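3.2 Where folding takes place

The household diaries recorded 347 sessions in which dry laundry was folded or sorted. We had expected most of these to happen at a table, as the advice given in household manuals usually assumes a firm, flat surface at waist height. In 236 of the sessions, however, the surface named in the diary was a bed. Tables, sofas, worktops and the floor made up the remainder.

Participants gave several grounds for this. The bed was close to the cupboard where towels and linen were kept, it was large enough to hold finished piles next to unfinished ones, and it was clear for most of the day. One Pudberg participant wrote that she folded on the bed "so that it has to be done by night". Similar remarks appear in Cheon and Lockwood's earlier interviews, although their sample was limited to families with young children.

A bed is a soft surface, and this affects the fold. When a towel is pressed flat the bedding gives way under the hand, and the layers tend to shift against each other. People in our sample dealt with this mainly by rolling or doubling one edge first and leaving the rest of the cloth flatter – a method we call edge-first folding. Figure 4 gives a case with a blue cloth on pale bedding. The thick rolled fold lies along the top edge, and the lower section is flatter and creased. The cover beneath has soft wrinkles of its own. 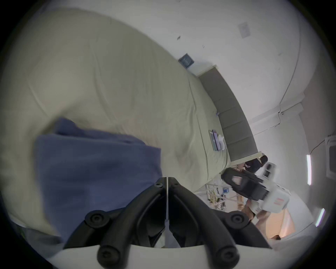
Figure 4. Blue towel or cloth with a rolled top edge, lying on a bed with a pale cream cover and a grey padded headboard.

3.3 Size of the item and choice of method

Edge-first folding was not used equally for all items. It was common with bath towels and hand towels, less so with pillowcases, and rare with fitted sheets, which participants mostly gathered up in the arms and folded standing. Small cloths were folded in the hand and only put down once finished.

Thickness mattered more than length. Two towels of the same length were often treated differently within one session if one was heavier. We weighed a subset of the towels and found that those of 600 grams or more were nearly always laid down before the first fold. Those under 240 grams were usually folded in the air against the chest or chin. Between these two weights the choice varied from person to person, and a few participants changed method partway through a pile.

Left-handed participants tended to start from the opposite edge, but the order of steps was otherwise the same. We did not find a difference between those who lived alone and those who shared a home.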